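**Why does mixing in "messy table" demos help so much with bag picking?**

posted by Kristaps Eglītis

I've been working through the Sanstead write-up on learning to pick from demonstrations, and one result has me really excited but also confused. They train one policy on 239 demos where the item sits alone on the table, and a second on the same number with jars, bottles and spoons left lying all over. Then both get tested on clutter. The second one wins, fine, I'd expect that. But it also wins on the *clean* table! Same arms, same number of training steps. Why would a harder training set make the easy case better? We run a two-arm setup with a similar mix of groceries and I'd love to try this before December.

---

**Nathalie Vachon**

Great result, isn't it? I ran a smaller version of this and saw the same thing. My best guess is that with a lone bag, the policy can get away with "go to the colorful blob." It never has to learn where the bag ends. Put a spice bottle and a couple of shiny spoons nearby and it has to find the bag's own outline, and that skill carries straight back to the clean table.

Crinkly bags make this extra fun, as they change shape every time you grab them. A jar with a lid is the same jar from every side.

If you want to try it, here's how I'd do it:

1. Keep the total number of demos fixed. If you add messy ones on top of the clean ones, you've only shown that more data helps.
2. Mix object types: tall glass jars, narrow bottles, flat utensils, snack bags. Have the arm pick the bag out from among them and keep the other bags in view as distractors. 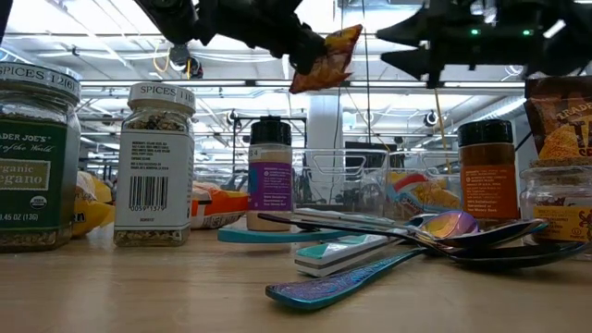 3. Move everything between demos, including the stuff you never pick. I shuffled every 4 demos at first and the policy happily memorized the layout (oops).
4. Test on 60 trials per condition at least. With fewer I got a different winner each time I reran it!

---

**Aivar Venckus**

more data is always better, just collect more

---

**Birutė Vanags**

Nathalie's outline idea fits what I've seen, but check the demos themselves too. People drive the arms more slowly and carefully when there's glass around, so the messy set may simply contain cleaner grasps. I went through 557 of ours and the approach paths were much smoother on crowded tables. You could ask your operators to drive at the same pace in both conditions and see if the gap shrinks. Please post what you get, I'm dying to know!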